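# About Fandell

Fandell is a kitchen and joinery school, and if you've found your way to this page you're probably thinking of building something for your own home, or you have been handed a cupboard door that won't shut and would like to know why. Either way, come in, we're glad you're here!

We started in a rented shed behind the Van Hecke timber yard with 2 workbenches and a borrowed saw. Ans De Bruijn had spent most of her working life fitting kitchens and had got into the habit of explaining what she was doing to whoever was making the tea. People kept asking if they could come along to the next job. After a while it made more sense to put up a sign. 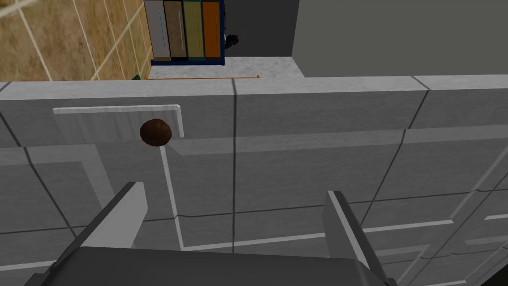
Our beginners' course is still built on the way Ans taught those first few people, which is to say slowly, with plenty of breaks and a good deal of talking. You'll spend the first evening drawing, and quite possibly grumbling about it. Storage is mostly a matter of dividing up a front sensibly, and a big light grey cabinet like this one, with a dark seam down the centre and its doors and drawers outlined in thin lines, gives us an hour's conversation before anyone picks up a pencil. Then we get on to your own kitchen, with all its odd corners and the pipe that somebody put in the wrong spot years ago.

Classes run year-round at our Eltutberg workshop, with the longest course beginning each September. We keep groups small, and around 80 people come through in a year. Some go on to trade apprenticeships (we're always chuffed when they write), but most go home and build a pantry. 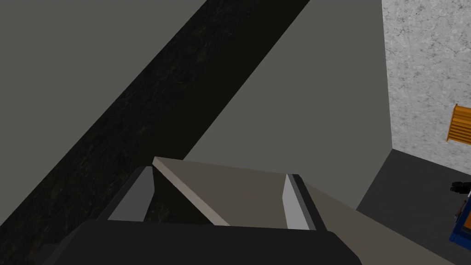
*A beige panel with a cream bevelled edge.*

Our hardware comes from Ovutora, who have put up with our late orders for longer than we deserve, and Van Hecke still cuts our sheet material. We've never moved to a fancier supplier and can't see ourselves doing it. The offcuts go in the bin by the side gate, and neighbours are welcome to them, though please leave the long bits for the kids' holiday program.

Doors get an evening of their own, and then usually another one. Hanging a door well takes patience, and there's a particular kind of quiet that settles over a class when
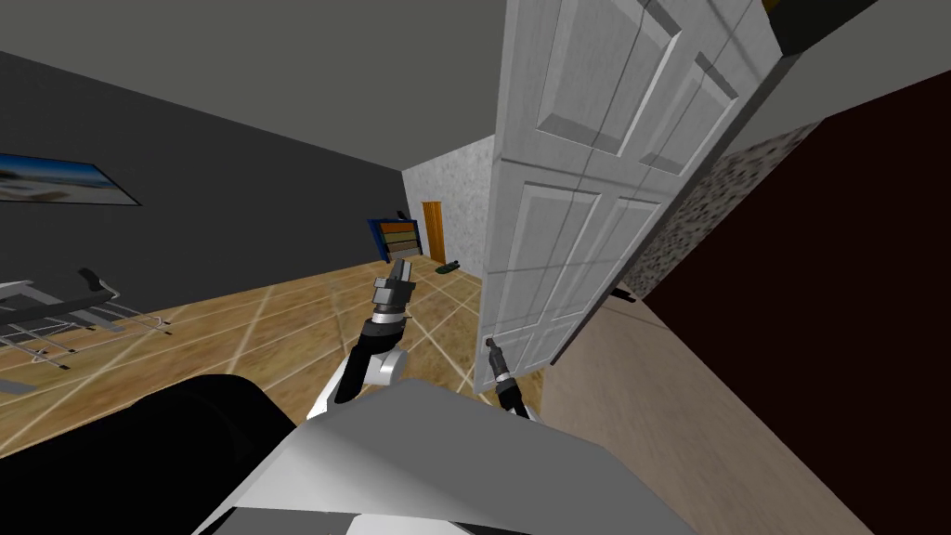 the last screw goes in and everyone waits to see if it swings. Ans likes to stand well back at this point with her cup of tea. She's semi-retired now, at 69, but she still takes the door evenings herself and would be cross if we suggested otherwise.

If you'd like to visit before you book, just ring the workshop and we'll find a time. Bring your measurements, even the rough ones on the back of an envelope.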